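Jolero table-top work board, white foam

Stock line from Garside, sold singly or in packs of 12.

The Jolero is a large white foam board made to lie flat on a table and give you a plain, pale surface to work on. It suits craft benches, sorting jobs, small assembly work and anywhere else that small parts need to show up clearly. Most people buy it to save the table top underneath. It weighs very little, so one person can put it down in the morning and stand it against a wall at night.

Choose a size slightly smaller than your table. A narrow strip of table left showing on all sides makes the board easier to lift, and it gives you somewhere to lay a stick or a pencil while you work. If the board hangs over the edge, it will bend where people lean on it and the corners will go first.
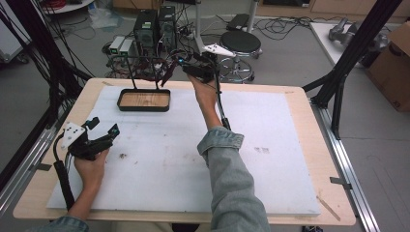 Trays sit well on the foam and don't slide about much. We stock the Clukwood tray for use with it, a shallow rectangular tray with a black rim and a light wooden bottom. Set it towards the back, with the long side in line with the far edge of the table, and you keep the front of the board free for your hands. The Clukwood is sold separately. It has no lid.

**Fixing the board**

The board can be used loose, but on a busy table we suggest a small clip at each side. Clips are not included. Any small clip that opens wide enough for the board and table top together will do. Don't use screw clamps, as they leave a dent that won't come out. Double-sided tape holds well but takes the surface off when you peel it.

**Marks and cleaning**

White foam shows dirt. Expect a few smudges and grey scuffs after the first weeks of use; they don't affect the board. Wipe with a damp cloth and a drop of washing-up liquid, then dry it flat. Avoid scouring pads and anything with solvent in it. When one side gets too marked, turn the board over. Both faces are the same.

Keep hot glue guns, soldering irons and mugs straight from the kettle off the surface. The board is not a cutting mat. A knife will go into it, and the cut edges will catch on cloth and paper afterwards.

**Ordering**

- Single board: order code 197
- Pack of 12 boards: order code 197-12
- Clukwood tray: order code 40

Boards are sent flat between two sheets of card. Please check the corners before you sign for the parcel and tell us by the next working day if any are crushed. Unused boards can be returned in their card. We can't take back boards that have been cut down.

The Lesance board, which had a grey back, was dropped from the range in May. The Jolero replaces it and fits the same tables. For orders of 100 boards or more, or to ask about sizes, write to Ulla Saarinen in the Garside trade office. Trade orders go out on Wednesday.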